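What the Arm Took Off My Hands

I test boards for a living. If you've never met anyone who does that, it means I take a skinny green circuit board, put it in a slot, wait for a screen to tell me whether it's any good, take it out again and put it wherever the screen says. I've been doing it at Canix long enough that my thumbs have opinions. And since January a robot arm has been doing the putting in and taking out, at least on my line, and everybody I know wants me to tell them how awful it is.

I can't quite do that. I can't give you the cheerful version either, the one from the lunchtime presentation with the stock photo of a woman in a clean lab coat smiling at a laptop. I don't own a lab coat that clean.

Let me start with my hands, because that's where it started for me. Loading boards isn't heavy work. It's fussy. You hold the thing by its edges, line it up, push until it seats, and you do that all day with the same two fingers and the same thumb. Tomoyo Nagano, who trained me, wore braces on both wrists at night for years and figured that was just what being over 40 felt like. She retired a little before the arm showed up. I called her when it did, and she was quiet for a second and then said, "Well, they could have hurried."

So there's that. My wrists feel better. I knit again in the evenings, badly, and I'm not going to pretend that's a small thing to get back.

But here's what I didn't see coming. When I loaded boards by hand, I knew things. A board with a little bow in it goes in differently. You feel it drag on one side. If a slot is getting worn, it lets go of the board a bit too easily, and you notice that days before the screen starts throwing up failures that make no sense. I never wrote any of it down (who would?) and I never thought of it as skill. I thought of it as being at work.

The arm doesn't tell me any of that. Maybe it could. I asked, and the answer was that the version we bought doesn't report it, and the version that does costs more. So for the first couple of months we had a run of bad results on one rack, and we pulled good boards and retested them and sent them upstairs with a note, and it took Ladi Bashir walking over and sticking a board in the slot himself to say, "This one's loose." It took him maybe a breath and a half. He'd loaded that rack for years before he moved to repairs.

I've thought about that a lot. We'd kept the job and lost the part of it that lived in people's fingers, and it was just luck that Ladi still worked down the hall.

Then there's the matter of who's there. We used to be 4 people on the line and now we're 2. Let me be fair to the company: they didn't lay anyone off. Annick Bouchard went to the Flornach side of the building, which she'd been asking for, and Ladi had already put in for repairs. Fine. But the spots they left aren't getting filled, and a spot that doesn't get filled is a job somebody in this town doesn't get. You can't put that person's name in a newsletter. They never got hired, so they never got a going-away cake. I think about my nephew, who's 19 and good with his hands and would have been great at this, wrists permitting.

The days are quieter too. I don't mean the noise, the thing hums and clicks along all shift. I mean that loading boards left your mouth free. You could talk for hours over that work! I know more about Annick's divorce than her sister does. Watching an arm turns out to need a different kind of attention, because you're waiting for something to go wrong, and people who are waiting for something to go wrong don't tell stories. Bukola Oyewole and I sit one bench apart now and some mornings we hardly say a word before break. We like each other fine. It's the work that's changed shape.

My title changed as well. I'm a "cell operator" now. I got a raise of 70 cents an hour to go with it, and 5 days of training, most of which was on how to stop the arm and how to start it again after you've stopped it. The training was good. The woman who taught it, Sofia Peixoto, had worked on a line herself, and it showed -- she let us make every mistake on purpose before she let us near a real board. I came out of it feeling smarter than I'd gone in, and I hadn't felt that at work in a long time.

What I'd have liked is for somebody to have asked us things before the arm was bought. I don't mean asked our permission, I'm not that green. I mean asked us what we knew. Sit with Tomoyo for a week before she goes. Ask Ladi which slots wear first. Let Bukola say where the bench ought to go so you're not twisting around to see the display (she did say, afterward, and they did move it, and it took a maintenance guy one afternoon). All that knowledge was sitting right there on the payroll. It would have cost a few hours and some coffee.

And I'd have liked a share of the slack. The arm doesn't get sore and doesn't need lunch, so the line puts out more boards than it used to, and I understand somebody has to pay for the machine. But when it's paid off, what then? I've asked that in two meetings. Both times I was told it was a great question. I'd trade the next raise for a four-day week, and I bet I'm not the only one on the floor who would.

My brother-in-law says I should be angrier. My supervisor says I should be more excited. Mostly I go in, I check the racks, and every so often when the line is stopped I pull a board and seat it by hand -- just to feel whether it drags. I've started keeping a notebook of what I find. Bukola adds to it on her shifts. We've asked for a regular slot on the schedule to do it properly, and the request is on somebody's desk.

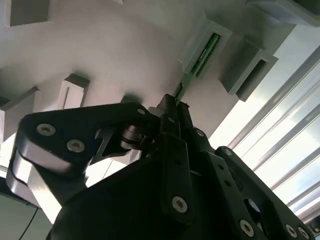
Unddale, Nov 28, 2024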